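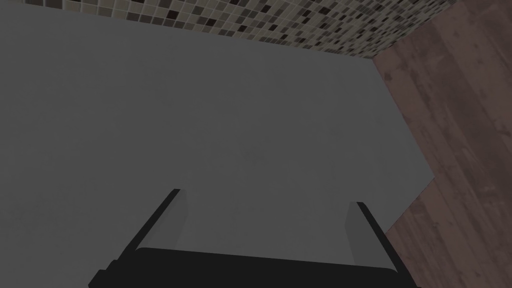 **Edem Abubakari**

Wrist cam view in sim, matched to the real arm. Writing it down fast before I forget what I did, so sorry for the rough bits. Assumes you've got a Litum arm or something like it, printed or cut, servos already numbered, and Mimov installed and opening without errors. Mine lives in the garage. The second one is on the shared bench at Brestport and has the same gripper, so all of it applies there too.

## What you need

- arm file and gripper file for Mimov (mine are separate, keep them separate)
- kitchen scales
- calipers
- tape measure, a square, masking tape
- an evening

## 1. Weigh the gripper

Take it off the arm. Fingers, pads, base, servo, camera bracket, the lot. Mine's 224 g. Type that into the gripper file as the total, then split it between base and fingers. The default mass in the Mägi gripper file is for their metal version. Way too heavy for a printed one, and the sim arm sags and you'll spend a night tuning gains that were fine.

## 2. Set the finger travel

Open the real gripper all the way by hand, power off. Measure between the pads, not the finger frames. Do it at the tips and again at the base, as the fingers lean in toward each other and the numbers won't match. Tips are the ones you want.

Then power on, drive to full open, read the servo position. Mine reads 3,064. Write it on masking tape and stick it to the base. Close it on nothing, read again, write that too.

In the gripper file:

1. Open limit = first reading
2. Closed limit = second reading
3. Tick "mirror" so the right finger follows the left

If a finger flies off sideways when you hit play, the axis sign is flipped on that finger. Change it and reload. Don't fix it by swapping the limits, it'll look right and grip backwards.

## 3. Mount the camera

Parent it to the gripper base, NOT the last arm link. Got that wrong first go. Looks fine until the wrist rolls.

Measure from the lens to the centre of the base on the real thing, all three directions, and enter them in metres. Then tilt it down until you get the base along the bottom of the view and both fingers coming up from it. Fingers open, like in the render at the top. You want to see:

- the black base right across the bottom middle
- the light grey pad on the inside of each finger
- a clear gap between them with the bench showing through

No base in view, tilt down more. Only base, you've gone too far or the bracket offset is in the wrong units (ask me how I know).

Tilt will need to go up to 29 degrees past what the bracket drawing says. Go by what you see on the real camera feed.

## 4. Build the bench

Keep it plain. Flat grey top, matte, a mosaic tile splashback on the far side, timber floor. The tiles and floorboards are stock Mimov textures, whatever's in the kitchen folder. Grey top is a colour only, no texture.

Why bother with tiles and a floor at all? First try was a grey slab in a grey void and I couldn't tell which way the arm was pointing. With the splashback at the top and the floor off to the right I can see where I am straight away.

Leave the top clear for now. Objects come after the edge check.

Lights: one big soft one overhead. Turn hard shadows off. Pads are only a touch lighter than the bench so if the lighting gets blotchy they're a pain to pick out. Could make the bench darker, haven't got round to it.

## 5. Edge check

Do this one before you let any script drive it.

1. Fingers open
2. Jog the gripper right until the right finger is nearly over the bench edge
3. Stop, save the pose as `edge_right`
4. Same for the left, front and back
5. Lower slowly at each one and watch the contact readout

Contact should show at the height of the bench top. If it shows early the collision box for the bench is bigger than the bench. Common, Mimov pads them by default. Set padding to zero under Shape > Collision.

Then run the same poses on the real arm, slow, hand on teh power switch. Two goes each. If a finger ends up over the floor on the real one but not in sim your arm base is in the wrong spot, so re-measure that first and leave the joints alone.

## 6. Save

Save the gripper file, then the arm file, then the bench. In that order, Mimov doesnt save children if the parent is open. Lost the camera offsets twice in March to that.

Brestport people: the shared arm has its own closed limit, check the tape on the base and don't copy mine over it.

Adding objects and friction on the pads is the next page. Not written yet.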